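Call for participants: teachers to try out short physics lessons on motion and energy

The Wattimena science education group is looking for teachers of students aged 11 to 14 who would like to try our new physics lessons in their own classroom. We have places for 21 teachers. You do not need a degree in physics, and we are also happy to hear from teachers whose main subject is another one.

What the lessons are

The series is called Lonunow. It has eight lessons, each built from a short film, a practical task with simple equipment and a page of notes for the teacher. The topics are friction, gravity, levers, springs, pressure, sound, heat transfer and electric circuits. Each lesson fits in one normal class period, but the practical task on springs may need a little more time if your group is large.

In the spring we tested the first version with 277 students in Rondport. Many of them could repeat a definition after the film but had difficulty using it in a new situation. We have therefore rewritten the notes and made the films shorter. Now we want to know if the new version works better in schools which are different from each other.

What we ask from you

You will teach at least three of the eight lessons between August and the winter break. You choose which ones. After each lesson you fill in an online form, and you send us a small number of student worksheets with the names removed. There are also two online meetings with the other teachers, both at 4:30 p.m. One colleague from our team, Nadhirah Hidayat or Rizal Chin, would like to visit one of your lessons if your school agrees. The visitor sits at the back and does not grade you or the students.

What you receive

All materials are free and you may keep them after the project. We send one box of equipment per class, prepared by our partner Cludier, with spring balances, pulleys, wires, bulbs and battery holders. You also receive a certificate for your professional development hours, and your name will appear in the teacher guide if you wish so. 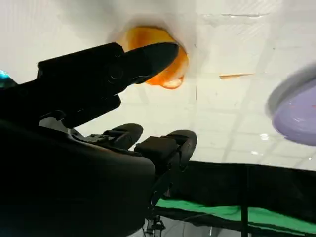 If your school has no projector, please tell us in the application. The films can also be downloaded and shown on a laptop, and the text of each film is available in print.

How to apply

Write to Ningsih Lau at the project office with the following information:

- your name, your school and the grades you teach
- the number of students in the class
- the lessons you would most like to teach
- a few sentences on how you teach forces or energy at present

Please ask your principal for permission before you apply. A short email from the principal is enough for us. Questions on the content of the lessons can be sent to Akihiko Tsuchiya, and questions on student data to Lajos Pap. We answer all applications, also those which we cannot accept this time.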